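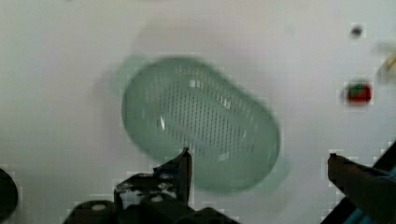 From: Bayu Harahap
To: allotment-kitchen list
Date: 4/27/20
Subject: Re: Sprouting mung beans and lentils without jars

Thanks for the long post, Latuheru. I have been sprouting most weeks since September and I do a few things differently, so I have put my answers between your paragraphs and then added the method I use at the end.

> I followed the instructions on the packet and soaked the mung beans
> for a full day before draining them. Half of them never did anything
> and the rest smelled sour by the second morning. Is that a bad batch
> of beans or is it me?

Probably the soak. A full day is too long in a warm kitchen. The beans take up all the water they need overnight, and after that they are just sitting in it. Eight or nine hours is plenty for mung beans, and brown lentils need less. I put mine in water when I wash up after tea and drain them before breakfast.

Old beans are the other possibility. If you bought them as part of a big sack for cooking, they may have been on a shelf for a couple of years. They will still make a decent dal but they won't all sprout. Try a small handful first, on damp kitchen paper on a saucer, and see what you get before you soak a whole bowl of them.

> I don't have any wide-necked jars left and the lids with mesh are
> out of stock everywhere. Can I use a colander?

Yes, and I think it is better than a jar for anything larger than alfalfa. The water runs straight through, the air gets in underneath and you can see what is going on without tipping everything out. A plastic one is fine. Check that the holes are smaller than what you are sprouting. Green lentils will go through a lot of pasta colanders, and mung beans will jam in the holes of some of them, which makes a nuisance of the washing up.

If the holes are too big, line it with a bit of clean muslin or an old cotton handkerchief. Boil the cloth between batches. I used one that had only been through the machine with fabric softener and I could taste it for days.

> How often do you rinse? The packet says twice and the Stundik book
> says four times.

I do it three times, when I remember. Morning, early evening and last thing. Twice is enough when the kitchen is cool. In hot weather I would go up to four, as the Stundik book says, though I don't agree with that book about much else. It tells you to leave the beans on a sunny windowsill from the start, and mine went green and bitter when I did that. Keep them covered.

> Also has anyone grown the fat white ones like you get from the
> takeaway? Mine are thin and curly with lots of little roots.

Those are grown in the dark with a weight on top. The pressure makes the shoots thicken. I have managed something close by putting a plate on the beans with a full tin of tomatoes on it, inside a covered pan. They came out fatter, but still shorter than the bought ones. You do have to lift the weight off carefully when you rinse or you break the shoots, and after the first couple of days you shouldn't stir them at all.

My method, for what it is worth:

Weigh out 200 g of dried mung beans. Pick through them and throw out any that are split, shrivelled or very pale. Split ones only rot. Rinse until the water is clear.

Soak overnight in a big bowl with plenty of cold water. They swell a lot. In the morning take off anything floating and drain the rest.

Spread them in the colander no deeper than 2 cm. Stand it over a bowl, raised up on something so the bottom isn't touching the drained water. I use an upturned ramekin. Put a damp tea towel over the top and leave it in a cupboard, or on the worktop away from the window.

Rinse under the cold tap, let it drain properly, and wet the tea towel again if it has dried out. Tip the colander to one side for a minute, as water tends to sit at the lowest point.

You should see little white tails after a day and a half or so. I eat lentils at that stage. Mung beans I leave until the shoots are around 6 cm, and how long that takes depends on the room. In winter it was nearly a week.

When they are ready, float them in a sinkful of cold water and swish them about with your hand. Most of the green skins come to the top and can be scooped off. The beans that never sprouted sink, and they are hard enough to hurt a tooth, so leave them behind. Drain well and dry the sprouts on a towel before they go in the fridge. They go slimy very quickly if they are put away wet. Use them within a couple of days.

On safety, I cook all of mine now. A warm damp place suits bacteria as well as beans, and rinsing does not get rid of them. Two minutes in a hot pan with garlic still leaves some crunch. Anyone who is pregnant, elderly or unwell should be having them cooked through in any case. If a batch smells of anything other than raw peas, put it on the compost. Never sprout kidney beans.

Two things I would like to ask in return. Has anybody tried chickpeas in hot weather? Mine have gone off both times, and I wondered whether keeping them somewhere cooler overnight would help. And does anyone still have the Bindero seed list from last year? They used to sell fenugreek in decent sized bags and I can't find the page any more. I tried Avov but they only had the small packets, and at that price I would rather wait.

If you want some of my mung beans to compare with yours, I can leave a bag in the shed by the bottom gate. Let me know off list.

Bayu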